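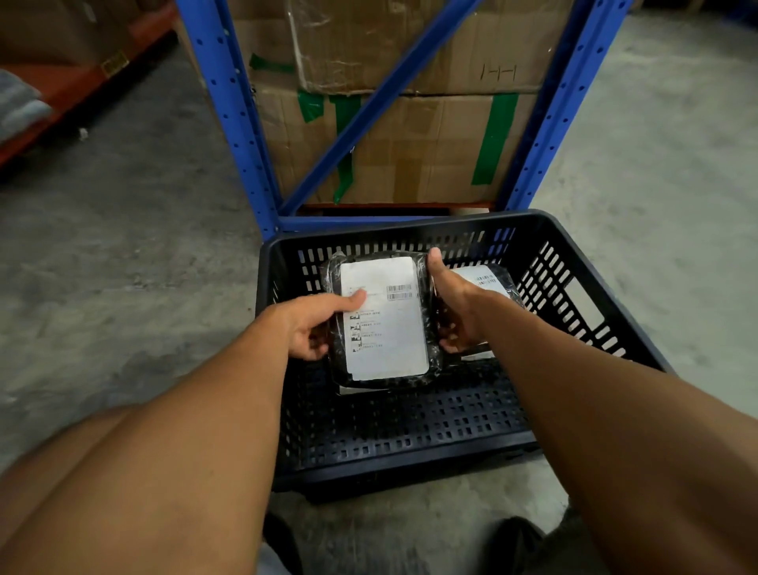 May, 6:40 p.m.

Second full day on the gripper comparison at Brendamdale. We gave the Rarko two-finger and the Watkins suction head the same job: black plastic mailers out of a basket, label kept readable. Ayman ran the arm and I kept the sheet.

The suction head did 357 picks before lunch and dropped 9. Most of the drops came when the cup landed half on the label and half on a wrinkle. The Rarko dropped fewer but it is slow, and it bends the flat ones. When two mailers overlap it tends to take both.

Zinash wants a hand baseline next to the arm numbers, so part of the afternoon went to that, crouched on the floor in the aisle. My knees are sore. I noticed I take a mailer by both sides and keep most of my fingers under it. Neither gripper can do that – the closest thing would be the Clomum with the soft pads, and Laiba says the adapter plate for it is still at the machine shop.

The wrist camera lost the barcodes again under the glare from the plastic. Parveen turned the exposure down to 2000 microseconds and it got better, but she wants to try a side light before we change anything else.

Must call Giuliana about the spare cups. Tomorrow the Rarko goes first.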